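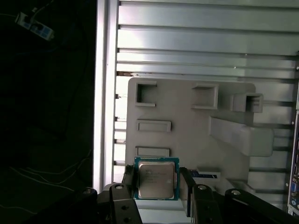 Lepik asked whether the processor handling kit could be approved for continued use at the Climdale depot before the grip force fault was closed. The request was referred to Buseo Support under ticket 242.

Status: Open – awaiting customer
Product: Cunard gripper kit, desktop CPU fingers
Last updated: 18/08/2018

Reported fault: The controller raises a grip force warning when a processor is held by its left and right edges over an open chassis. The warning clears on release and returns at the next pick.

Action taken: Force limit lowered from 100 to 30 per cent in the kit profile. Finger zero position recalibrated. The customer ran 3 picks at the new setting and the warning appeared on the last.

Assessment: The fault is consistent with a worn finger pad or an outdated profile. Continued use is not approved for live boards – test units only.

Required from customer: Controller log, profile version and serial number of each finger. Replacement pads will be dispatched on receipt.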